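svchost process called from a folder named Momow, should I panic?

Gwenaël Poulain
Went into Task Manager on Saturday to work out why the fan sounded like a hair dryer and found two lots of svchost.exe. Most sit in System32, as God and Microsoft intended. One sits in ProgramData\Momow and is chewing through 357 MB. I've never installed anything called Momow. My antivirus says everything is fine, in the same tone my mechanic uses. I did install a free PDF converter in November, which I realise is not a strong opening argument. Do I delete the file, or is that how people end up reinstalling Windows at midnight?
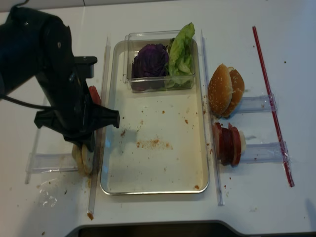 Sandrine Jacquet
Don't delete it yet. A real svchost.exe lives in System32 or SysWOW64 and nowhere else, so yours is borrowing the name. Right-click it, Properties, and look for a Digital Signatures tab. If there's no tab, or the signer isn't Microsoft, pull the network cable and run an offline scan. Then check Task Scheduler, as these things like to put themselves back. Change your passwords from a different computer, your email first.

Stojan Grgić
had the same thing, turned out to be a miner. get a mac

Gwenaël Poulain
No signature tab. The offline scan found 5 items, one of them the PDF converter, and there was a scheduled task set to run at every login. All gone now and the fan has calmed down. Stojan, I'll put the Mac on your tab.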